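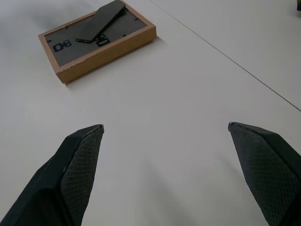 The Back of the Frame

Notes from a month of rehanging, restanding and mostly repairing the pictures at home

Dec 2, 2024

Everybody looks at the front. Fair enough, the front is where your grandmother is. But spend a few weeks with a pile of secondhand picture frames and you start flipping them over before you even glance at what's inside. The back tells you who made it cheap. The back tells you if it'll stand up on a shelf or slide onto its face at two in the morning and scare the cat.

I came to this by way of a move. Three boxes marked FRAMES in fat marker, packed by me, badly. Opened them in the new apartment and found the usual: one pane gone, two stands bent the wrong way, corners banged up on nearly everything made of wood. Plan was to spend an evening on it. It took most of a month.

Start with the table

Clear it. All of it, coffee too. A pale table is best, because clips are small and black and you will drop them. I learned this on a dark brown rug and I'm still finding them with my feet.

If your table has a join across it, a leaf or a second panel, work to one side. Tiny hardware loves a seam. So does glass dust.

Some people put a towel down. I do for glass, not for anything else. A towel hides things. On a bare top you can see the chips that come off the wood, see whether the frame rocks, see if it's square. Lay it face down and press each corner in turn. If it knocks, it's twisted, and no amount of fiddling with the backing is going to fix that.

The wood

Light honey-colored wood is everywhere right now and has been for years. Plain, deep-sided, looks like a little tray when it's lying on its face. I like it. It goes with white walls, it goes with green walls, it even went with the awful peach in the last place. But pale wood bruises, and the corners go first. Little chips, splinters, a rough patch you only notice when it snags your sleeve.

Don't sand right away. Look first. If the splinter is still attached, wood glue on a toothpick, push it down, tape over it, leave it overnight. If it's gone, it's gone. Fine paper, always along the grain, three or four light passes and stop. Then a dab of wax a shade darker than you think you need. I used a tin from Laryea, a small paint and hardware place two streets from the new apartment, where the guy at the counter rubbed four different browns on the back of my hand like perfume. The second-darkest won. It looked wrong for an hour and then it looked fine.

A chipped corner at the bottom, on the back edge, I leave alone completely. It sits against the shelf. Who's looking? The only thing to check there is whether anything sharp sticks out, because it will scratch paint and it will scratch you.

Deep sides are a gift, by the way. More wood to grip, more to glue, and the picture sits back from the edge so the glass gets knocked less. They also collect dust like you would not believe. Dry paintbrush, the cheap two-inch kind. Run it all the way around the inside before you close up.

The board

Gray or black or that speckled brown stuff that smells like a school desk. The backing board does more work than it gets credit for. It keeps the print flat, keeps the dust out, and holds the stand. When a picture looks wavy from the front, nine times out of ten the board has gone soft.

Test: take it out and hold it flat by one short end. If the far end droops, replace it. I bought a sheet of heavy gray board for $3 and got two backs out of it plus a strip left over, which I've since used under a wobbly lamp. Cut with a sharp blade and a metal ruler, lots of light strokes. One heavy stroke and you'll be off by the end, promise. Cut it a hair small. A board that has to be forced in will bow, and then it pushes on the glass.

Mottled and scuffed is fine. Damp is not. If it smells musty, out it goes, and check the print for spots while you're there.

Clips, tabs and other small misery

There are as many ways to hold a board in as there are frame makers. The ones you'll meet most:

Bendy tabs. Flat metal points pressed into the wood. Good for maybe five bendings, then they snap off and you swear. Use a butter knife, not your thumbnail. Bend them only as far as you have to.

Turn clips. Little black or brass pieces that swivel around a screw. My favorite by a mile. If one's loose, a quarter turn on the screw. If the hole's worn out, a sliver of toothpick with glue, then the screw back in.

Spring clips. Mostly on frames with no real frame at all. They fly. Wear glasses.

Molded clips with fancy cutouts in them. Some look like letters or numbers if you turn your head. I spent a while trying to read one as a part number so I could order another. Not a part number, just holes.

Missing one clip out of four, you can live with. Missing two on the same side, you can't, the board will lift and the stand will go with it. A bag of mixed ones from Jostness, the mail order outfit, came with 300 in it, which is enough for me, my sister, my building and whoever moves in after. Split a bag with somebody.

The stand

Now the part that really goes wrong. The easel back. A long flat strip, hinged at one end, folded flat in the box and folded out on the shelf. Sometimes there's a ribbon to stop it opening too far. Sometimes the ribbon was there once.

Things I've learned the slow way:

Which end is hinged matters. Look before you pull. I've torn one clean off by opening it from the wrong end, like a cereal box.

Most of them will stand the frame tall or wide, and the strip sits at a slant across the board to manage both. If yours looks crooked, it may be meant to. Try it both ways up before you decide its broken.

A floppy hinge can be saved. Lay the strip flat, squeeze the hinge gently with pliers wrapped in a bit of cloth, test, squeeze again. Too much and it won't open at all.

No ribbon? Make one. Three inches of cotton tape, glued to the strip and to the board. Let it dry with the stand open at the angle you want. Too steep and the frame tips forward when a door slams. Too shallow and it slides backward until it's lying down looking at the ceiling.

Heavy glass plus a skinny stand is a bad match. Swap the glass for the clear plastic kind or give up and hang it. I gave up on two. They're in the hall now and they look better there.

What goes in

I'd forgotten half of what I had. Behind one print, another print. Behind that, a postcard and the paper insert with the smiling couple who come with the frame. That couple has been living behind my parents for years.

Wash your hands. Wipe the glass both sides, corners last, and let it dry all the way. Print in, mat if you have one, then turn the whole thing over and look at the front BEFORE you close the clips. There will be a hair. There is always a hair. I closed one frame four times.

Write on the board. Pencil, soft, on the inside face. Where, when, who. Don't write on the photo itself, the pencil presses through. My great-aunt did it in ballpoint and you can read the town across everyone's foreheads.

Buying more, if you must

Thrift shelves are the place. Go for the wood, ignore the art. Turn it over right there in the aisle. Are the clips all there, does the stand open, does it hold? Does the board sit flat? Then look at the corners. A gap at the miter you can slide a fingernail into means the glue's let go. Fixable, but knock the price down in your head.

New ones, I've had decent luck with Ilum, which does a plain deep one in light wood, and less luck with Vutavar, whose frames are handsome from the front and stapled shut behind. Stapled! You get one go at it. If you ever want to change the picture you're prying with a screwdriver, and there go your corners again.

Sizes, watch out. Frame makers measure the opening, or the outside, or the print, depending on mood it seems. Take a tape with you. Take the print itself if its small enough.

Where they ended up

Long shelf in the front room, mostly. Hall for the heavy ones. One on top of the fridge, which is a terrible spot, everything shakes when the motor kicks in, but that's the one that wanted to be there. The splintered one is by my bed with the bad corner down. I felt along the edge again this morning, still smooth.

Two left to do. The glass is on order and the glue's set on one of them, I think. I'll check after dinner.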